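### 5.2 Failure analysis: contact between the arms and the divider

Of the 800 simulated episodes run with the Trodari controller, 42 ended in a safety stop. We went through the logs of all 42 by hand. Most fell into a single group: the planner chose a ring lying next to the tray divider, the fingertip came down too close to it, and the contact force passed the limit before the gripper had closed. The simulator then froze both arms and the episode was scored as a failure.

The sorting task itself is simple. Rings are picked from a round tray and dropped into one of two bin compartments, blue or red. Trouble begins when the rings are bunched. The grasp planner ranks candidates by how confident the detector is, and it has no term for the distance to the divider or to the tray rim. A ring beside the divider is treated the same as one in open space. Figure 4 shows a layout of the kind that worried us most.
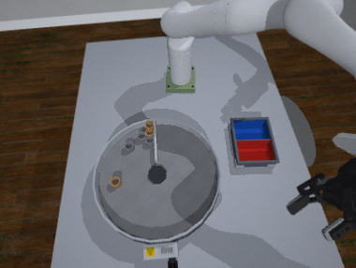 **Figure 4.** Simulated two-arm workcell. Several orange and grey rings are grouped near the divider, and a single orange ring lies apart on the left side of the tray.

Color made matters worse. Grey rings on the grey tray floor gave weak edges, and where the arm's shadow crossed the tray the detector sometimes merged two of them into one blob. The center of the merged blob was then used as the grasp point, which put one finger on top of a ring. Orange rings were rarely merged, but they were not safe from the divider fault.

Episode 339 was different and deserves a separate note. The first arm stopped after touching the divider, but the stop message reached the second arm 3 control cycles late. During that gap the second arm kept moving toward the bin. No collision was logged. On real hardware we would not accept this, and Verena Brunner traced the delay to the message queue in the Brikent bridge, where stop messages waited behind ordinary status traffic. They now go through their own channel.

For the divider fault we added a clearance check before each descent. If either finger would pass inside the margin, the candidate is dropped and the next one is tried. The check does nothing for merged detections, and those remain open. We also left the force limit unchanged, as raising it would only have hidden the contacts.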